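Week 4: Chores, and why the machines are still not doing them
Course notes, Montserrat Robles
2023-01-31

Reading for this week: chapter two of the course pack, and the Trestlow report if you can stand it. It runs to 68 pages and the robot tidies a shelf on the last one.

We finished last time on the dishwasher, which is the most successful household robot ever sold and has the good sense to stay in its box. Everything outside the box is harder. A shop assistant hangs stock on a pegboard while thinking about lunch. For a machine, the same chore means picking up a small awkward part, turning it the right way round, finding the holes and pushing at the correct angle. Get the angle slightly wrong and you have invented a device for throwing hooks on the floor.

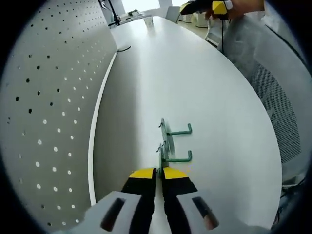

Green hooks and a pegboard, in both pictures.
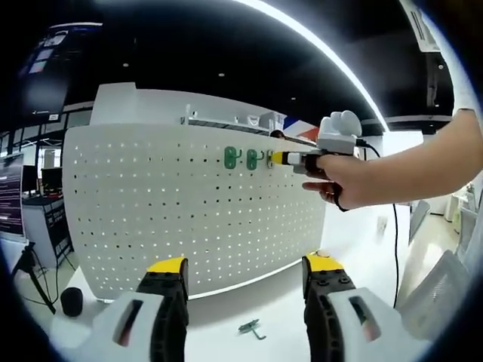

Could a shop buy a machine today that does this job all night without help?
It could buy one that does it well with one kind of hook, one board and good lighting, and then it would need to pay a person to keep all three the same.

Marisol Bermúdez put it more kindly in her guest talk. Her test for any chore demo is to ask what happens on try 300, with the board moved a thumb's width to the left. Most sales films stop well short of that. The Fusadora one stops at try one, with music.

Terms to know: grasp, insertion, tolerance, recovery. Recovery is the one that turns up in the essay, and the one students leave out.

For February: choose a chore you did this week, write down every step, and mark the steps where you used touch instead of sight. Folding a fitted sheet is not allowed. I can't mark what I can't do myself.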